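Informe de avance n.º 2
Proyecto: Ropa doblada, habitación despejada
Entidad ejecutora: Amcombe
Entidad financiadora: Fundación Kullumier
Responsable del informe: Gerardo Negri
Martes, 6 de julio de 2021

1. Dónde estamos

El primer informe terminaba con la promesa de que en el segundo habría ropa doblada. La hay. Menos de la que figuraba en el cronograma y bastante más de la que había cuando empezamos, que era la que cada participante encontraba al fondo del armario, comprimida por la gravedad.

Recordamos para quien lleve el expediente: el proyecto acompaña a personas que se han ido a vivir solas hace poco y quieren mantener en orden el dormitorio, empezando por la ropa. Hay 42 inscripciones vigentes. Las sesiones se hacen en el dormitorio de muestra del piso de la calle Pison y, cuando el participante lo prefiere, en su casa. Casi ninguno lo prefiere, por motivos que se entienden en cuanto uno ve las casas.

2. Actividades realizadas en el periodo

Se han impartido 22 sesiones. El programa preveía alguna más, pero tres cayeron en la semana de calor y el piso de Pison no tiene aire acondicionado, cosa que ya señalamos en la solicitud original, apartado de riesgos, segundo párrafo, por si alguien quiere comprobar que lo escribimos.

El módulo de camisetas está terminado. Se trabaja siempre sobre la cama hecha, con la sábana bajera bien tirante. Empezamos usando la mesa plegable, que obligaba a trabajar con medio cuerpo de la prenda colgando, y la abandonamos en la segunda sesión. La cama tiene el inconveniente de que invita a sentarse, y de que quien se sienta lo hace invariablemente encima de lo que acaba de doblar otro.

El procedimiento ha quedado fijado así: se extiende la camiseta, se alisa con la palma desde el cuello hacia el bajo, se meten los lados hacia el centro con su manga y se pliega en tercios. Respecto al manual inicial, hemos eliminado el paso intermedio de «verificar la simetría». Generaba discusiones largas y, en un caso, una regla escolar.

El módulo de ropa de cama va por la mitad. Las fundas de almohada no presentan dificultad. La sábana ajustable sigue siendo lo que era. La monitora titular sabe doblarla y lo demuestra cuando se le pide; los participantes asienten con respeto y luego la enrollan. Proponemos aceptar el rollo como resultado válido, siempre que quepa en el cajón.

El módulo de cajones y perchas no ha empezado. Depende de una cajonera que el proveedor, Muebles Negri (sin parentesco con quien firma, como tuvimos que aclarar por escrito a la auditoría), entregó con los frentes de un modelo y las guías de otro.

3. Resultados

La hoja de registro suma 859 prendas dobladas desde el inicio. El dato incluye calcetines. Somos conscientes de que incluir los calcetines nos favorece y, si la Fundación prefiere la cifra sin ellos, la calcularemos con la resignación correspondiente.

Nueve participantes han completado ya el módulo de camisetas y lo siguen aplicando en casa, según su propia declaración. No hemos abierto armarios ajenos para contrastarlo. Otros dicen que doblan «casi siempre», categoría que el formulario no contemplaba y que hemos tenido que añadir a mano.

La encuesta intermedia arroja una satisfacción alta con el dormitorio de muestra. Los comentarios libres elogian los cojines en bastantes más ocasiones que la metodología. Tomamos nota.

4. Incidencias

El dormitorio de Pison se pensó para parecer una habitación en la que alguien vive, y lo parece hasta el punto de que la gente se instala. Los descansos entre prendas se alargan. El móvil compite con la tarea y suele ganar en la primera media hora. Probamos a pedir que se dejara en la entrada y la asistencia de la semana siguiente bajó, de modo que hemos retirado la petición y confiamos en el ritmo natural de cada uno, que existe aunque sea lento.

Hubo también un malentendido con la lavandería, que devolvió dos juegos de sábanas perfectamente planchados y doblados. Quedaron muy bien y nos dejaron sin material para la sesión de la tarde. Hubo que desdoblarlos.

5. Ejecución presupuestaria

El gasto en textil y menaje se ajusta a lo aprobado. La partida de mobiliario está retenida hasta que llegue la cajonera correcta. En la partida de imprevistos se ha cargado un ventilador. Adjuntamos la factura y, si se nos permite, la recomendación de que quien revise esta línea visite antes el piso a las cuatro de la tarde.

No se solicita ampliación de fondos. Se solicita autorización para mover el remanente de la mesa plegable a perchas, que son baratas y desaparecen con una regularidad que no hemos sabido explicar.

6. Próximos pasos

Durante lo que queda de julio está previsto cerrar la ropa de cama, con rollo o sin él, y montar la cajonera si el proveedor cumple. El módulo de cajones empezaría justo después, con los participantes que ya han terminado camisetas. Queda pendiente que la Fundación confirme si el manual impreso debe llevar su logotipo en la cubierta o en la contracubierta; lo preguntamos en el informe anterior y el manual sigue esperando en la imprenta.

Gerardo Negri
Coordinación, Amcombe

Anexo. Dormitorio de muestra, piso de Pison

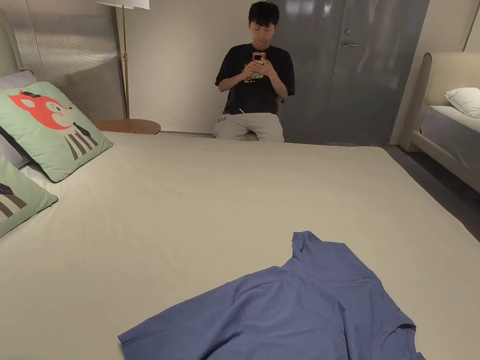 Camiseta azul extendida sobre la cama, pendiente de doblar. A la cabecera, los cojines, uno de ellos con el zorro.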